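Review: Javum Long-Handled Weed Puller, One Season on Tap-Rooted Weeds

23/09/2018

I bought the Javum in spring to deal with a stand of bull thistle and burdock on a piece of old pasture outside Nustesdale. It has now had a full growing season of use, so I can say what it does well and where it falls short.
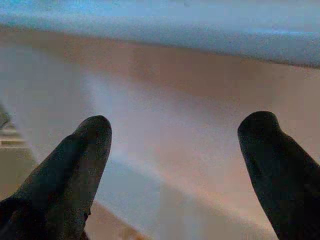
The pasture is mostly heavy clay over gravel, with a wetter strip along the ditch. It was grazed until a few years ago and then left alone. Thistle came in first on the bare spots where the cattle used to stand, and burdock followed along the fence. Neither is hard to kill one plant at a time. Both are biennials with a deep taproot, and a first-year rosette that comes out with most of its root will not be back. The difficulty is in the number of them, and in the seed already in the ground.

I did not want to spray. The ditch drains into a pond, and there are native sedges and some blue vervain in the wet strip that I would like to keep. Mowing was not an answer either. Mow thistle too early and it sends up side shoots and flowers anyway, low to the ground where the mower misses it the next time. So it had to be digging or pulling.

What it is

The Javum is a stand-up puller with a foot plate and a set of steel tines. You center the tines over the crown of the plant, step down, and lean the handle back until the root comes free. A slide on the handle pushes the plant off the tines. There is nothing to charge or sharpen. It came in two pieces and went together with the bolts supplied, though I had to use my own wrench.

How it works in different soil

In damp loam it is very good. Rosettes up to the size of a dinner plate came out with a long piece of taproot attached, and the hole left behind was small enough to close with a heel. On a morning after rain I could work steadily without much strain on my back.

In dry clay it is poor. By August the high part of the pasture had set hard and the tines would go in only an inch or two with my full weight on the plate. When I leaned back, the crown snapped off and the root stayed where it was. With burdock that means a new plant in a few weeks. I stopped using the Javum up there until the weather changed and went back to a narrow spade, cutting the root well below the surface. It is slower, but it works in any soil.

In gravel the tines catch on stones. Two of them are now slightly bent. They still close well enough to grip, but I notice it on small plants.

Which weeds it suits

Bull thistle in its first year is the best match. The rosette is flat, the crown is easy to find, and the root is single and fairly straight. Curly dock is nearly as good when it is young. Old dock has a forked root, and one fork generally stays behind.

Burdock is only worth trying in early spring. Later on the root is too deep and too thick, and the leaves are so large that you are guessing where the center is. I lifted the leaves with one hand and set the tines with the other, and that gets tiring.

I would not use it on Canada thistle at all. That is a perennial with creeping roots, and pulling leaves pieces in the ground that will sprout. The leaflet that came with the tool shows a thistle on the front and does not say which kind. A buyer who does not know the difference could put in a lot of work and see little change. I think the maker should fix this.

It is also no use on mats of grass, or on vines. I tried it on a patch of creeping Charlie by the gate out of curiosity and got a handful of leaves.

Compared with the Estura and the Tomaszewski

I have used two other pullers on the same ground. The Estura is lighter and has a shorter handle. It is fine for dandelions in a lawn, and I would still pick it for that, but the foot plate is narrow and it flexes under load. After a season on thistle the joint at the bottom had worked loose and could not be tightened.

The Tomaszewski is a different kind of tool, a heavy lever with jaws that clamp onto a woody stem. I use it for buckthorn and honeysuckle seedlings along the tree line. It does not hold a thistle crown well, since there is no stem to clamp until the plant bolts. If your problem is shrubs, buy that one. If it is rosettes, the Javum is better. They do not really compete.

Handle, weight and wear

The handle is long enough for me at a little under six feet tall. The grip is a plain foam sleeve and has split at one end. The slide that clears the tines jams when there is wet clay in it, and I got into the habit of carrying a stick to poke it clean. A rinse and a wipe with an oily rag at the end of the day kept the rust off. The bolts at the foot plate needed tightening every few outings for the first month, and after I added lock washers they stayed put.

One more thing about cleaning. Knock the soil off before you move from one part of a property to another. Seeds travel in mud, and the space between the tines holds a good deal of it. I should have been more careful about this early on, as I now have a few burdock seedlings near the house where I used to lean the tool.

Disturbed soil

Any puller opens the ground, and open ground is what thistle seed wants. On the first section I cleared, I left the holes as they were and had a flush of new seedlings by summer. On the later sections I pressed each hole closed and scattered a native grass mix the same day. Those parts look better so far. The mix cost more than the tool did, so include it in your budget if you are planning something similar.

Results

I pulled more than 600 rosettes between spring and now, nearly all of them with the Javum. The fence line is mostly clear of burdock. The high ground is thinner but far from clean, and I expect to be pulling there for several more years while the seed in the soil runs down. Second-year plants that got past me were cut at bud stage, and the flower heads were bagged.

Good points: takes a long piece of root in moist soil, saves your back, strong foot plate.

Bad points: close to useless in dry clay, tines bend on stones, slide clogs, leaflet is vague about thistles.

Rating: 4 out of 5 for moist soil, 2 out of 5 for anything hard or stony. I would buy it again for the lower pasture. I have ordered a replacement set of tines and will fit them before the fall rosettes are big enough to pull.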